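Scan Station Tips: Keeping a Parcel Bench Cell Running

Updated Apr 24, 2025

Quick notes from our bench. Two arm cell, scan column, bags in from a crate, scanned on the plate, out the other side. We call ours Murberg after the bench it's bolted to. Most of this works on any small pick and scan setup.

Before you start

Stop the cell. Arms parked, drives off, tag on the switch. A paused program doesn't count as stopped. Have ready: two lint free cloths, small can of plain glass cleaner, hex keys, soft brush, a steel ruler, painters tape, a test parcel you don't mind beating up.

The base plate

Wipe daily. Poly bags leave a film and you won't see it till reads start dropping. Spray the cloth, not the plate. Go easy over the printed scale, ours started fading on the old plate from somebody using a scrub pad. Run the brush along the raised rim, label crumbs love it in there.

Check the plate hasn't walked. Tape marks on the table at two corners, plate goes back to the tape every time. If it moved, fix that BEFORE you touch the arm positions. Wasted a whole morning in July reteaching points when the plate was just crooked.

The column

Dust the top too. Check it's plumb, snug the bolts a little at a time, going corner to corner. Don't peel the stickers off the column, service will ask what's on them. Take a photo of every label and tape a print inside the cabinet door.

Camera height on ours is set at 148 on the Urkano bracket scale. Write yours down somewhere that isn't a sticky note.

Hands and wrists

Fingers first. Open and close each one by hand, power off, feel for grit. Linkages get a dry brush, then one tiny drop of light oil at each joint if the manual for your hand allows it. Wipe the extra or it ends up on the parcels. Thumb pads: damp cloth, no solvent. Shiny pads slip, swap them.

Cables next. Follow each one from wrist down with your fingers. Feel for flat spots and nicks. Leave a real loop at the wrist, a tight cable is a dead cable in a few weeks. Velcro ties, not zip ties, you will be redoing this.
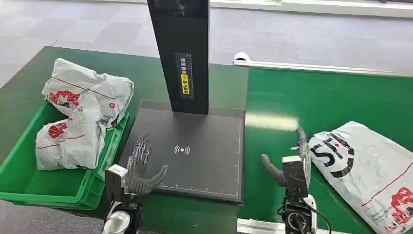

Endale wrote in to say the oil tip cost them a set of finger joints, theirs are sealed and the oil just pulled dust in. Dry brush only on that hand, and they get longer out of the pads by swapping left and right every month.

Fair. Read the manual first, then oil or dont.

Crate side

Crate has to sit in the same spot each time. Two stops screwed to the table beat any amount of tape. Don't heap it, bags over the edge get snagged on the way up. Soft mailers, press the air out if they're puffed up.

Glare

Shiny table plus overhead light = missed reads. Tilt the light or hang a bit of matte board. Cheapest fix on this page.

Test run

Slow speed. Run 100 picks with mixed bags. We want 39 or fewer retries on a bad day of crinkly mailers, less on flat ones. More than that, go back to the plate and start over. Log it, date it, initials.

Parts we keep on the shelf: thumb pads, one wrist cable, spare plate screws, Hanent fuse kit.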